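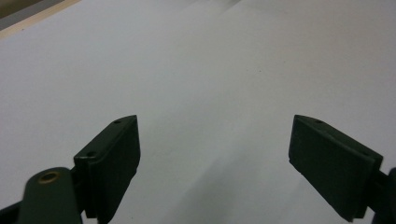 What Does a Robot Cost?

A factory plans its spending before it buys a robot. The plan is called a budget.

Badden, a company that packs pencils, has $3846 to spend on one gripper. A gripper is the part that picks things up. Its two fingers close on an object from both sides.

The gripper costs $2000. Each pair of spare finger pads costs $39, and a set of screws costs $67. Pads wear down, so Badden orders extra pairs.

Money left over is saved for repairs.

Word to know: Budget. A plan for using money.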